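3.2 Washing-up habits in shared kitchens

Figure 2. A bowl and a cup on a tray.

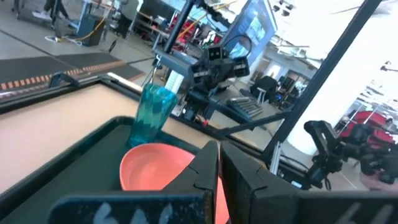 How much water does a household use to wash up by hand? Most of the homes in our survey used more than they thought, and the gap was widest where the tap was left running between items.

We sent the survey to 695 households in Sturnden and Stuvdale in May. Each was asked to estimate the water used for one evening's washing-up and then to measure it with a meter fitted to the kitchen tap. Some 200 households returned both values. The rest gave an estimate only and are left out of the analysis below.

Homes that filled a basin used less water than those that rinsed under the tap, whatever the size of the household. Plastic tableware took longer to clean than glazed ware when it had held oily food, and several respondents said they washed it twice. Water hardness differs between the two towns, but we found no clear effect on the amount used. Detergent was not measured. Answers from the Gutness pilot were worded differently and are reported separately in Section 4.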